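Ticket 3569
Site: Clinmont bench room
Opened: 10/2/18
Subject: Small boxes turning on the belt and missing the blue trays
Status: Monitoring

Hello all! Writing this one up in full, as the Oltville crew asked for notes they can borrow, and I really enjoyed chasing it.

The complaint: the small cube boxes go onto the green belt square and reach the tray end sitting at an angle. Once a box is turned, it catches on the far rail and whoever is sorting has to straighten it by hand. We've had it on and off through September, mostly on busy mornings.

Checked first:
Belt speed – same as always, on the low setting.
Belt tension – good, no slipping when I pressed on it.
Rails – both tight. I ran a finger along the far one from end to end and found no burrs.
Surface – glossy, with faint scratches and smudges. The scratches are old news and too shallow to turn anything. The smudges got my attention.

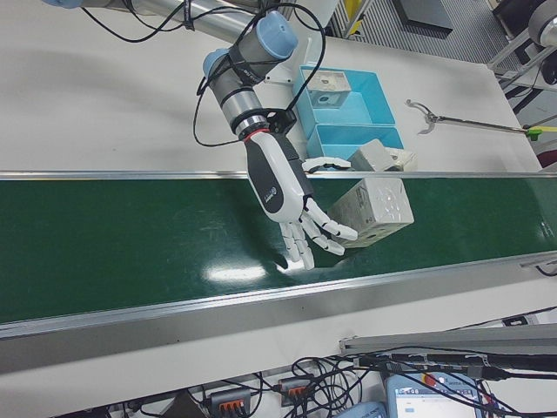
I wiped the belt down with plain warm water and a soft cloth, let it dry, and sent nine boxes down it. Only two came out crooked, and the run before the wipe had been far worse. What a difference for a five-minute job! Please skip the spray cleaner from the Hinodik kit on this belt. I tried it on one short stretch and it left a film that felt slick for the rest of the day.

Update, same day, after lunch

The two that still turned were both put down near the edge of the belt, partly over the seam where it meets the rail. So placement matters more than I thought. I put a strip of tape on the near rail as a guide, and we're now setting each box down in the middle and letting go once it sits flat.

Next question was the plastic wrap. When the film is wrinkled, a box doesn't have a flat face to sit on, and it rocks. Lovely little discovery, and easy to test: turn the box so that a smooth side is down.

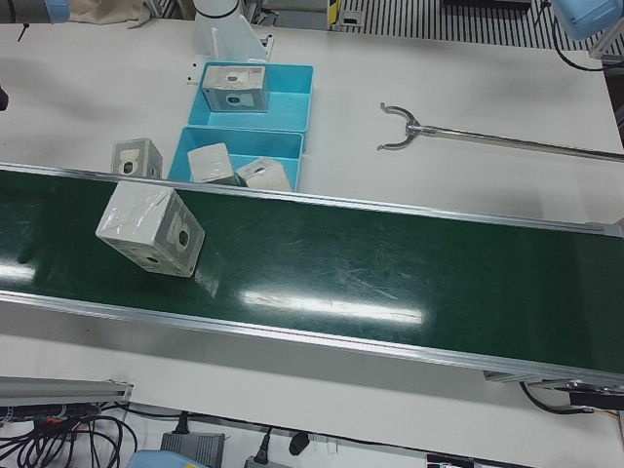 The bins also needed a rethink. With the nearer one hard up against the far rail, it's a short reach from belt to bin and I'd love to keep it that way. What I'd change is the filling. Boxes dropped in from above end up leaning, and then the next one has no flat spot to land on. Lower them in upright, starting from the left, and the bin takes more before anybody has to shuffle things over.

Still to do:
Ask Yüksel if the film can be pulled tighter before the boxes come to us.
Get a second soft cloth for the bench.
Repeat the run on 3 mornings and add the results to this ticket.

Leaving it open until those runs are in. If your belt at Oltville has the same trouble, start with the warm water and please post what you find – I'd love to compare!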